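The Night the Cell Told Us Everything Was Fine
Speaker notes, full version. October 15, 2020. Drevberg meetup, second slot, after the coffee.
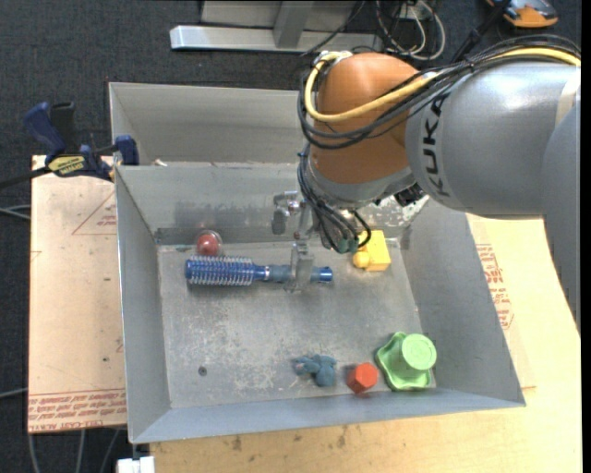

(Wait for people to sit. Do not start with the joke about coffee. It died last time.)

Good afternoon. I'm going to talk about a fault that lasted 109 minutes, broke almost nothing, and produced a log file of such calm and confidence that I have thought of having it framed.

Quick show of hands: who here runs a picking cell without a person in the room? Keep your hand up if you could say, right now, how the software knows it's holding something. (Pause. Most hands go down. Mine would have.)

The work first, briefly. One big arm, one bin, a gripper with fingers, a set of mixed objects. The arm picks a thing up, moves it, puts it down, picks up another. We called the project Turnemgate, after a street, and by the time anyone pointed out that it sounded like a political scandal we had already printed it on the binders.

The objects are deliberately awkward. A hairbrush. A plush toy. A ball. Bits of colored plastic with no good side to grab. A box of identical cartons would have been kinder to us, but we wanted trouble and had a budget line for it.

NEXT SLIDE: What was supposed to happen

The target for the night was 3,000 pick attempts across several sessions. Each attempt gets a verdict, success or fail. The verdict comes from the gripper. The fingers close, and if they stop before they're fully shut, there must be something between them. If they shut all the way, you missed.

This is a perfectly good rule. I wrote it. I would like you to remember that it is a perfectly good rule for the next few minutes.

(Drink water.)

NEXT SLIDE: What the log says

Attempts start out normal. Some hits, some misses, the usual embarrassing run where it chases the ball into a corner. Then the success rate starts to climb. It climbs to a number we had never seen before, and it stays there.

The dashboard was delighted. It has a little green bar, and the green bar filled up. An automatic message went out to the team channel with the new best score. It got two thumbs up and a party hat. One of the thumbs was mine. I was at home eating noodles.

NEXT SLIDE: What was going on

The cabling to the gripper runs along the outside of the arm and loops at the wrist. Those loops have to be there. The wrist turns, the cable needs slack, and the slack has to live somewhere. How much slack is a question we had answered by eye, in January, and never asked again.

Over the evening one of the thin cables had worked out of its tie and hung lower than the rest. On one wrist rotation in particular, it swung in between the fingers. The fingers closed on it. They stopped before they were fully shut.

Success.

The arm then lifted, carried its own cable over to the drop point, opened the fingers, and the cable swung back to where it lived. The arm returned to the bin and did it again. It had found an object that was always in reach and never rolled away. If you were designing an ideal test item you would struggle to do better.

(Let them laugh if they're going to. If not, straight on.)

I want to be fair to the arm. It did exactly what it was told. So did the cable, if you think about it.

NEXT SLIDE: How it ended

It ended with a stop. After 109 minutes of this, the pinched cable lost a conductor, the gripper dropped off the network, and the controller halted the arm on a communication fault. That's the behavior you want. The arm held position with the brakes on and waited.

The message said GRIPPER NOT RESPONDING. As an account of the evening I thought that left a few things out.

Damage: one cable, one connector, a nick in a finger pad. The arm was fine, the bin was fine. The bin has been scratched by experts for a long time and it takes more than that to worry it.

NEXT SLIDE: The part that was worse

So far this is a funny story about bad data. The next bit is why I was asked to do a talk and not just buy a round.

In the morning the first person in reads the fault, sees an arm standing still, and does what any of us would do. They go to look at the gripper. The arm was stopped, but stopped by a fault, which is a different condition from locked out. Once the fault clears, our recovery script was allowed to reconnect, run a self-check and go back to the queue. We'd written it that way so a brief network dropout wouldn't cost us a night.

The self-check opens and closes the fingers. Then the arm goes to its home position. At the recovery speed we'd set, it isn't fast. It is, however, a large KUKA, and it doesn't need to be fast.

What happened is that our colleague wiggled the connector. The broken conductor touched for a moment. The gripper came back on the network. The fingers opened and shut with a hand a few inches away.

Then the connection dropped again and the arm never moved.

I've been asked whether that counts as a near miss. We wrote it up as one. We had a conversation first about whether it was "really" one, and I took part in that conversation on the wrong side, and I'd like the record to show it was short.

(Slow down here. Don't make a joke on this slide. There is one in the old version. Skip it.)

There was a lockout procedure. It was on the wall. It began with the words "Before maintenance," and looking at a connector didn't feel like maintenance. It felt like looking. We had written a rule that depended on a tired person at the start of a shift classifying their own curiosity.

NEXT SLIDE: What we changed, safety first

Item one. Recovery after any gripper fault now needs a person to reset it, from outside the work area, with a button that does only that. No script may do it. We lose some nights to dropouts. Fine.

Item two. The sheet on the wall now says "Before you go near the arm." It got a lot shorter. The old one had 7 steps ahead of the one where you isolate the power, including a step about filling in the sheet.

Item three. The recovery script was deleted. I mention this separately from item one, as we found out that "disabled" meant commented out in one copy and alive in another.

NEXT SLIDE: What we changed, cables

We bought a proper dress kit for the hoses and cables, from Fakska. It holds the bundle at fixed points so the loop can only get so big. It arrived with the wrong brackets. The right brackets came later, and fit, and I have nothing witty to say about them.

We also drive the wrist through its full range at slow speed whenever anyone touches the cabling, with a person watching from outside and a hand on the stop. You look for anything that gets near the fingers or goes tight. It's dull. Put it on the schedule anyway or it will be skipped, and I'm speaking as the one who skipped it.

Ties get checked at the start of each session. We mark them with a paint pen across tie and cable, so a slipped one shows up as a broken line.

NEXT SLIDE: What we changed, the verdict

The finger rule stays. It's just no longer the only witness.

After each lift we compare the view of the bin before and after. If the bin looks the same, you did not pick anything up, whatever your fingers tell you. This would have caught the fault on the first bad attempt. We already had the camera. It was recording all night. We had hours of footage of a robot lifting its own cable and no line of code that looked at it.

Second check: finger width. Every object has a range of widths it can plausibly be held at. The cable gave nearly the same reading every time, a very thin one, over and over. Nothing in our set of objects is that thin and that consistent. We had the numbers and were only asking them a yes-or-no question.

Third, an alarm on good news. If the success rate goes above anything we've seen before, the cell pauses and waits for a human. There was some resistance to this. It feels rude to stop a machine for doing well. In the time since, it has tripped twice. One was a real improvement. The other was a bin with the plush toy wedged in a corner, standing up, offering itself to be grabbed.

NEXT SLIDE: The data

We threw the whole night out. There was an argument for keeping the early part, before the cable came loose, and the trouble is that we couldn't agree on when that was. Our friends on the Yeom project had already pulled a copy to train on. They reported that their model had developed an interest in its own wrist. We sent them a cake.

(If running late, skip the next slide.)

NEXT SLIDE: Things people have asked

Would a guard around the gripper cable have been enough? For the cable, probably. It would have done nothing for the recovery script, which was sitting there waiting for some other fault.

Could we go wireless at the gripper? We looked. You still need power at the wrist.

Did anyone get in trouble? No. The person with the hand near the fingers wrote most of the new wall sheet, and it's better than mine.

LAST SLIDE: contact address and the wall sheet

Please take the wall sheet. Change the name at the top; the last group to borrow it left ours on for months and we got their phone calls.

(Questions. Repeat each one into the microphone. The back row can't hear.)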